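Grivora two-arm gripper comparison
README for the soft-goods subset

Maintained by Annelies Widmer and Dong-hyun Sun. Questions about file layout go to Annelies, questions about calibration to Dong-hyun.

Summary

Recordings of two robot arms working at one table, made to compare fingertips and grip settings on soft, flat items. Each episode holds joint states for both arms, gripper opening, motor current on the fingers, video from the fixed workspace camera and video from the wrist cameras. The subset covers 65 item and fingertip pairings. It started as an internal test for Ivard, and the folder names still show that.

What is being compared

Two sets of fingertips were used on the right arm. The Eluline tips are molded, with a shallow ridge pattern. The Annamalai tips are flat and a little narrower. Each set was run at 4 grip force settings, numbered from weakest to strongest. Setting 1 is too weak for anything but thin cloth, and we kept it mainly as a baseline.

The left arm kept the same fingers throughout. It takes part only in handover and fold episodes. In the plain pick episodes it waits with the gripper open, and its joint values are still logged.

Table and arms

The arms are mounted along the near edge of a wooden table, one on each side. The fixed camera was bolted in place before the first session and has not been moved. Room lighting was left as it was, so the arms throw shadows across the middle of the table. Shadow direction changes between morning and afternoon sessions. If you train on the fixed view alone, split by session and not by episode.

Other parts stay on the far side of the table during recording. They are not labeled and are not targets. Their positions differ from one session to the next.
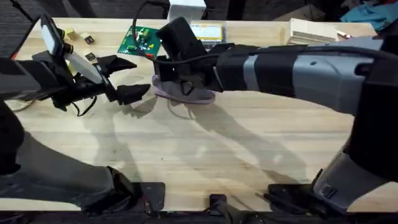 Fixed workspace view. Right gripper holding a gray fabric item with a pinkish-mauve rim; left gripper open.

Task types

pick_flat: the right arm closes on an item lying on the table and lifts it.
pick_edge: same, but the grasp is made at a rim or hem.
handover: the right arm lifts, the left arm takes the item in the air.
fold_once: both arms hold the item and bring one side over the other.

Folder layout

episodes/ has one folder per episode, named by task, item, fingertip set and force setting, then a running number.
calib/ has camera intrinsics and the transform from each arm base to the fixed camera.
labels/ has one CSV per session.
notes/ has the operator notes as plain text. Vinzenz Moser wrote most of them and some are in German.

Label columns

outcome: held, slipped, missed or aborted. "Held" means the item stayed in the fingers for 7 seconds after the lift.
contact_frame: first frame in which the fingers touch the item, marked by hand from the wrist video.
layers: number of cloth layers between the fingers, where it could be told. Blank otherwise.
operator: initials only.

Remo Bühler did the first labeling pass and Tatiana Šťastný checked it. Where they disagreed, both values are kept in the CSV and the column disputed is set to 1.

Known problems

The clocks of the two arm controllers drift apart over a long session. Use the column t_sync for anything involving both arms. t_raw is there for checking only.

The right wrist camera dropped frames in the March sessions. Missing frames are left out and not filled, so do not assume a constant frame rate.

Finger current on the left gripper is noisy below setting 2 and we would not use it for slip detection.

In fold_once, the wrist view is often covered by the item. contact_frame is less reliable there.

The Annamalai tips were replaced once after the surface wore smooth. Episodes with the worn pair carry the tag tips_old. They are included, but leave them out of any direct comparison of the two sets.

Not included

No force-torque data. No depth. Rigid items were recorded on the same table and will be put in a separate subset once the labels are checked.

Changes

v2: added t_sync, fixed swapped left and right names in calib/.
v1: first shared version.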